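Speaker notes: Wear It Out! Getting more years from ordinary clothes
Jawad Farooqui, 21/09/2018

Open with the sweater. Hold it up, let people find the darns. Tell them it has been through 14 winters and I still get compliments on it (mostly from my mother, but I'll take them!).

Ask for hands: who has thrown out a shirt over one missing button? Put my own hand up first.

Washing. Go slow here, people write this part down. Colder water, half the detergent, inside out for anything dark. Zippers closed, hooks fastened. Jeans can go weeks between washes - wait for the groan from the back. Mention the dryer lint trick: that gray fluff is your T-shirt, leaving a little at a time.
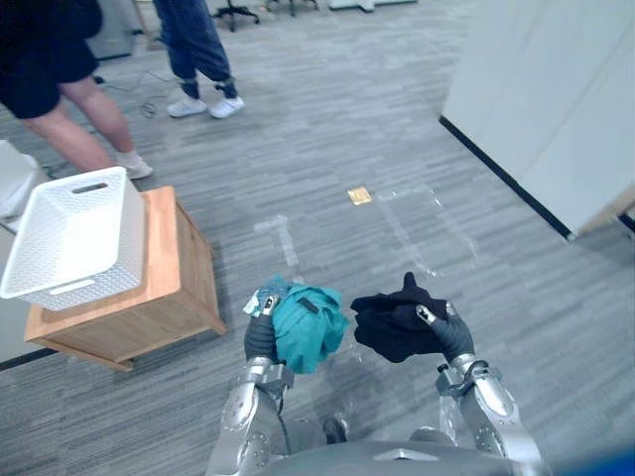 Slide 5: Teal and black, two crumpled pieces of cloth.

Sorting by color gets all the attention, but weight matters just as much. Heavy denim tumbling against thin jersey is sandpaper. Tell the story from the April workshop, the silk scarf and the work pants. Pass the scarf around if I remembered to pack it.

Mending. My favorite part, so watch the clock! Show the running stitch first, then the patch from behind. Big stitches are fine. Bright thread is better than fine, it's a joy. Hand out the needles before I start talking or they'll miss the knot.

Storage, quick: fold knits, hang shirts, cedar if you like the smell. Clean before you store, moths love a food stain.

Questions. Someone will ask about bleach. Short answer, almost never.

Recent talks
Jadoon: Natural Dyes From the Kitchen
Zumari: Wool for Beginners
Caring for Old Quilts
Buttons, Snaps and Hooks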